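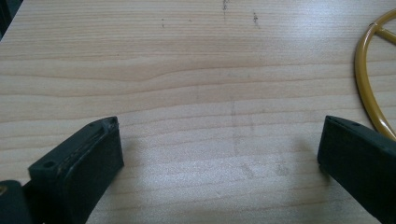
Lekota öffnet die Halle – und lässt vieles offen

Drostbridge. Die Schlange vor dem Werkstor war am Vormittag länger als die vor dem Bratwurststand, und das will bei einem Tag der offenen Tür etwas heißen. Nach Angaben des Veranstalters kamen 280 Besucher, um sich bei der Firma Lekota zeigen zu lassen, wie Maschinen künftig Tische abräumen, Geschirr einsortieren und Ersatzteile aus Kisten holen sollen. Zu sehen bekamen sie vor allem, wie viel Handarbeit bis dahin noch nötig ist.

Kern der Vorführung war ein Greifer mit zwei dunklen Fingern, den ein Mensch in der Hand hält. Eine Kamera am Gerät zeichnet auf, wie er sich einem Gegenstand nähert und zufasst. Aus vielen solchen Aufnahmen soll ein Roboterarm später lernen, dasselbe allein zu tun. 1031 Durchgänge habe man seit Januar gesammelt, hieß es. Wie viele davon brauchbar sind, wollte das Unternehmen auf Nachfrage nicht beziffern. Man sei »sehr zufrieden mit der Qualität«.

Neu ist das Verfahren nicht, und billig klingt es nur auf den ersten Blick. Eine Schicht an den Tischen dauert vier Stunden, danach lasse die Konzentration nach, räumte die Firma ein. Die Griffe wiederholen sich: heranführen, schließen, anheben, ablegen, zurück. Einige Besucher durften es selbst versuchen. Ein Junge bekam die Finger beim ersten Mal zu weit auseinander und beim zweiten Mal zu früh zusammen, was ihm großen Spaß machte und über die Reife der Technik wenig aussagt.

Der Arm selbst trat am frühen Nachmittag auf, eine halbe Stunde später als angekündigt. Von 11 Versuchen, ein Teil vom Tisch in eine Kiste zu legen, gelangen ihm nach Zählung dieser Zeitung sechs. Zweimal musste ein Mitarbeiter eingreifen, einmal wurde neu gestartet. In dem Werbefilm, der nebenan in Dauerschleife lief, klappte alles.

Lekota arbeitet bei dem Vorhaben mit dem Softwarehaus Celtell zusammen, das die Aufnahmen auswertet. Erster Kunde soll ein Lager in Skornthorpe werden. Einen unterschriebenen Vertrag gebe es noch nicht, wohl aber »eine gemeinsame Absicht«. Auch zum Zeitplan blieb es beim Ungefähren – im kommenden Jahr, wenn die Tests gut laufen.

Rund 35 Arbeitsplätze will das Unternehmen am Standort schaffen. Ob damit Ingenieursstellen gemeint sind oder Leute, die im Schichtbetrieb den Greifer führen, blieb in der Fragerunde offen. Ebenso die Frage einer Besucherin, was aus den Beschäftigten im Lager wird, sollte der Arm eines Tages doch zuverlässig zugreifen. Sie wurde an den Infostand verwiesen. Dort lagen Kugelschreiber und ein Faltblatt, in dem das Wort Zukunft schon auf der Titelseite dreimal vorkommt.

Eine weitere Vorführung ist für den Herbst geplant, dann am Standort von Celtell. Der Eintritt soll wieder frei sein.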